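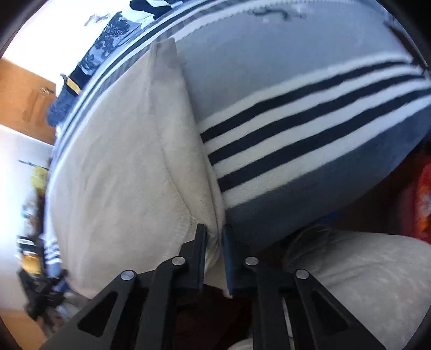
About Wostlow

By the Wostlow team
Jan 15, 2024

We wash, mend and store soft furnishings: cushions, throws, blankets, the stuff that ends up in a heap at one end of the sofa. We work from a unit in Bremside and have done for three years.

We are suspicious of most of what gets said in this trade. "Refreshed" usually means sprayed. "Deep cleaned" can mean anything. Ask what was taken off, what it was washed in and how long it was left to dry. If the answer is vague, keep your money.

Fleece goes flat if it is dried too hot. Microsuede shows a water mark for ever if you dab at one spot, whatever the bottle says. Navy stripes next to white ones are a worry on the first wash and we test a corner before we promise anything. Sometimes we say no. Last year we sent back 168 pieces untouched, with a note.

We don't believe in vacuum bags for wool either. Trummer, our storage service, uses plain cotton sacks on open shelves - 285 of them at present, with more shelving due in September.

Prices are on the Trovatance booking page. We don't do loyalty points.

Comments

sofa_end: Sent back my throw with a note saying it wasn't worth the fee. Annoyed at first, fair enough now.

Marshgate: Still not convinced about cotton sacks. What about moths?

pebbledash: Do you collect outside Bremside?

Related
Washing striped blankets
Cushion covers with no zip
What our storage costs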